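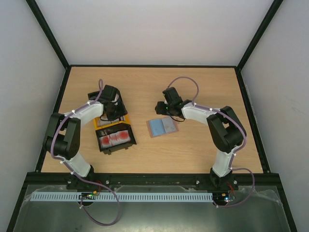
Yellow and black open box on the light wood-grain table.

Bench gallery – Storell small-goods packing, January

Set-up for the small-goods line at the Relov bench. Each item is checked against the Clarel sheet before it goes in a box. The surface is wiped down at the start of every run. Batch size is 50.

Small trays
Blocks are laid side by side, one light blue and one red, in a translucent tray with a tab on the right.
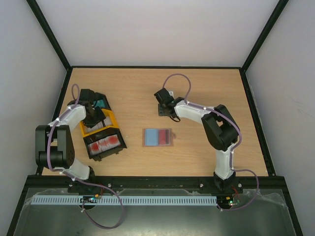 Trays are logged by color and stored on shelf 31. Damaged trays go back to Hanrahan for credit.

Card holders
Pink, pale stitching along the border, clear window – the card inside reads VIP CARD.

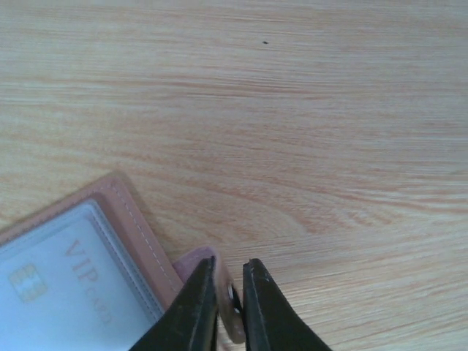 Storage and orders
Cartons hold 85 holders, packed flat.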